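Gardening Help > Shade and Containers

Potted ferns and begonias along a covered walkway, will they make it through summer?

Posted by Azucena Espinoza

Hi everybody! I've been lurking all spring and finally have something to ask. Our block of townhouses in Stondley has a long covered walkway from the parking area to the mailboxes, and my neighbors said yes when I offered to put plants along it. I am SO excited. I've wanted a fern bed my whole life and never had a speck of shade until now!

I have seven big pots (the glazed kind, they weigh a ton) and a budget of 80 dollars. I was thinking Boston ferns and wax begonias, maybe a cast iron plant if I can find one that isn't priced like a car. We get hot afternoons by July and the rain doesn't reach under the roof, so it's all on me and my watering can. The closest spigot is at the far end, of course.

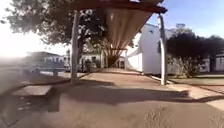
The walkway, with its white posts and the greenery alongside

What I can't figure out is the light. The middle stays shady all day but the edges get sun from 4 o'clock on. Do I line everything up down the middle of one side, or can the begonias handle the edge? And how often would you water in July? My aunt says every day, my neighbor says once a week, and I don't believe either of them!

Alun Ifans replied

Oh, this is my favorite kind of spot to plant! Bright shade with a roof overhead is what ferns dream about, as long as you keep up with the water.

Begonias at the edge, yes. Get the bronze-leaved wax ones, they take late sun much better than the green-leaved kind (my green ones went crispy in a week, and I moved them back too late to save the flowers). Ferns farther in. The cast iron plant goes wherever it's darkest and then you forget about it. I've had mine since college and it has been repotted once!

For watering, neither your aunt nor your neighbor. Stick a finger in up to the second knuckle. If it's dry down there, water until it runs out the bottom, then leave it alone. In July my ferns want it every other day and the begonias go longer than that.

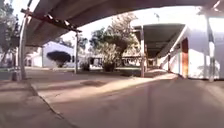

Also, don't fill those big pots all the way with potting mix or you'll blow the whole 80 dollars on dirt. I grow my ferns in plain plastic nursery pots and set them down inside the glazed ones on an upside-down pot. You can lift them out to water, rinse off the dust, or swap one that's sulking. Ferns under a roof get dusty, so give them a good shower with the hose on a Thursday or whenever you've got the time. They perk up like crazy!

Bláthnaid Moynihan replied

Boston ferns brown at the tips if there's wind coming through. Try holly fern. I got mine at Gebreyes, 5 dollars each at the end of the season.

Don't use saucers, mosquitoes.

Eustaquio Barajas replied

Love this project! I did the same thing at my place in Tindamden, and the thing I'd add is feeding. Potted begonias get hungry, and all that watering washes the food right out. Half-strength liquid feed every other week for the begonias, once a month for the ferns.
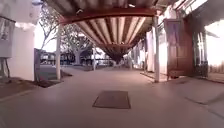 Go easy on the ferns though! I doubled up my first year thinking more was better and burned every frond on the biggest one. I cut it down to stubs and had new fiddleheads in 30 days, so don't panic if you mess up. Pinch the begonias back when they get leggy and stick the cuttings in a glass of water. You'll have enough for the neighbors by fall. Please come back and show us how they look once they fill in!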